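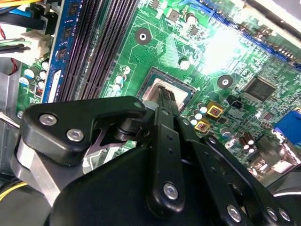
Wrist view, gripper over the CPU socket, motherboard mounted in the open case.

Search this repository Type / to search

# Civon socket-contact fault set

Version 2, 3 May 2019
Maintainer: Nuanchan Khunthong
Cell hardware and logging: Wiroj Chaimongkol

## Summary

Wrist camera stills and force logs from a PC teardown cell at Gillberg. The set covers one fault: the gripper continues its descent after the fingertips have reached the CPU socket, and the controller does not report contact. It holds 526 approach sequences. Of these, 300 are normal and the rest carry the fault label.

## Background

The cell removes processors and memory from desktop computers with the motherboard still in the case. The approach to the socket is a straight move down the tool axis at reduced speed. The controller should stop the move when the filtered axial force passes the contact threshold, then hold position until the finger command is sent.

In February the cell began to pass the threshold without stopping. Two boards were scrapped with bent socket contacts before the approach routine was locked out. The arm's own collision stop did not trip in either case, as its limit is set well above what a socket can take.

## Cause

The Tlapale force driver re-zeros the sensor on every tool change. Under the old sequence the re-zero could run while the wrist was still settling. The offset was then stored with the wrong sign for the rest of the cycle, and the measured contact force read low by twice the error.

The fault was hard to reproduce on the bench. A bare board on a flat fixture gives a little under load, and the move usually ended on the position limit first. Boards mounted in a chassis are stiffer, so force builds up faster over the same travel.

## Contents

- `stills/` – color stills from the wrist camera during the final approach
- `force/` – six-axis force log for each sequence, CSV
- `state/` – joint positions, finger command, controller state
- `labels.csv` – sequence ID, label, reviewer initials, notes

Labels are `normal`, `overtravel` and `overtravel_damage`. The last is used only where damage was confirmed with the board out of the case.

## Labeling

Each sequence was labeled from the force log and the controller state. The stills were used to check which part of the board the fingertips were over. They should not be used to judge contact force. The fingertip pads hide part of the socket at the end of the move, and glare washes out parts of the board in some sequences.

Wiroj reviewed all `overtravel` labels a second time after the driver fix.

## Known problems

- Force logs recorded before the lockout have the faulty offset in them. Raw values are kept as logged. Use `force/offset_fix.py` to apply the correction.
- Camera and force clocks are not synchronized in hardware. Do not use the stills for timing.
- All sequences come from one gripper. Results may not carry over to other finger geometry.

## Status of the fix

The re-zero now waits for a settle flag, and the cycle aborts if the new offset differs too far from the stored one. A separate travel limit has been added below the expected socket height. The Limik supervisor node logs both checks – please leave them on when replaying on real hardware.

Do not run the recorded trajectories with hands inside the case or the cell door open. Replay skips the contact check.

## Changes

Version 2: corrected labels, added offset script, removed sequences with missing state logs.
Version 1: internal release, not for use.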